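Category: Documentation > Juler Perception Module > Set-Up
3 comments | 40 shares

Section 3. Preparing the Tracker for Soft and Patterned Objects

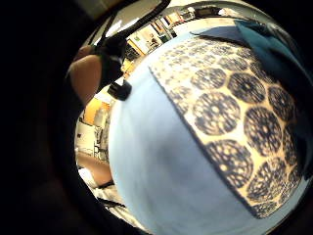 Juler estimates the position of the gripper by matching small visual features from one view to the next. Fabric goods place special demands on this process. A plain, smooth surface offers few features, while a printed surface with a repeated motif offers many that look alike. The steps in this section set the tracker for both cases. Complete the lens calibration in Section 2 before continuing.

3.1 Loading the profile

1. Stop any active session in Dafis and wait until the status line reads IDLE.

2. Open the Profiles menu and select SOFT GOODS. The default profile is intended for rigid objects and should not be edited.

3. Set the lens model to FISHEYE. Do not turn on image straightening at this stage. The tracker works on the original round view.

4. Load the view mask. The mask must cover the dark outer ring and any part of the hand or gripper that extends into the view.

Note: A mask made for one gripper cannot be used on another, even if both are of the same type.

3.2 Setting the feature limits

5. Set the maximum number of features to 589.

6. Turn on REPEAT CHECK. With this setting, a feature on a printed rosette or similar motif is accepted only if its neighbors also match.

7. Set the minimum spacing between features to 40 pixels. This prevents a sharp print from drawing all features away from the plain fabric and the room behind it.

8. Select BACKGROUND FIRST. Shelves, cabinets and wall notices provide a steadier reference than cloth, which may change shape when handled.

CAUTION: Ceiling lights must not be used as reference points. Exclude them with the brightness limit before starting a session.

3.3 Checking the result

9. Start a test session and move the gripper slowly around the object, then return it to the starting point.

10. Open the report in Dafis. If code 2847 is listed, the tracker has confused two parts of a repeated pattern. Return to step 6.

11. Save the profile under a new name.

Tags: tracking, fisheye, soft goods, Dafis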